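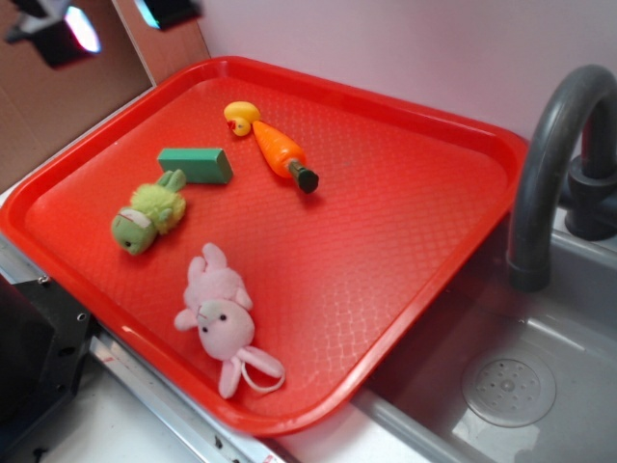
The Trulville toy library is moving, and for once I get to write about a move that makes a place bigger. As of Dec 29, 2023, the doors on Strand Street are closed for good, and the whole collection is headed for the old Delitz shoe store next to the bus station. If you've never borrowed a toy there, it works just like books do. You pick something out, you take it home, and you bring it back before your kid has completely forgotten who it belongs to. My two have always gone straight past the big fancy stuff and come home with things like a yellow rubber duck and a plastic carrot, and then served them to me on a red tray for a week. I have eaten a lot of pretend carrot in this town.

The new place has 3,000 square feet, so there will finally be room to park a stroller without blocking the puzzles. There's also a proper bathroom (parents of toddlers, you may cheer now) and a back room with a door that shuts, where the noisy toys will live. I stuck my head in last week and it still smelled of shoe polish, and the old foot-measuring thing was sitting in the window. I'm told it stays. My daughter will be thrilled!

The catalog stands at 757 toys right now, and every one of them has to be checked, cleaned and tagged again before it goes back on a shelf. That's why there's a gap. Borrowing starts up again 10 days after the keys change hands, and anything you have at home at the moment can just stay with you until then. No late fees while they're closed - I asked twice, as I'm usually the one paying them.
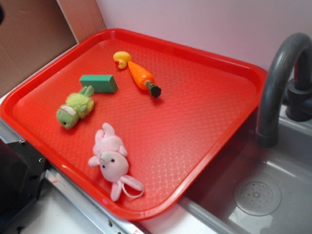 Agnes Nygård told me she'd happily trade half the new floor space for longer hours. She works until five over in Vustommont, and by the time her bus gets in, the library has been locked up for a while, so her son mostly gets to look at the toys through the glass. She'd like one late evening a week, and she has already put that in writing.

It's a fair point, and it may get somewhere. The hours on the new sign have been left blank for now, and there's a sheet by the door where you can write down what would suit you. When I was there, Saturday mornings and Thursday evenings had the most names. Somebody had also asked for a coffee machine, and I added a check mark next to that one.

Membership stays at 3 dollars a month per family, same as before, and your old card will still work. If you've lost yours, bring something with your address on it and they'll make you a new one at the desk. The book drop on Strand Street is being taken out, so please don't leave toys on the step over there, even if it's on your way. Bring them to the shoe store once it opens, and use the side door if you've got a stroller, because the front one sticks.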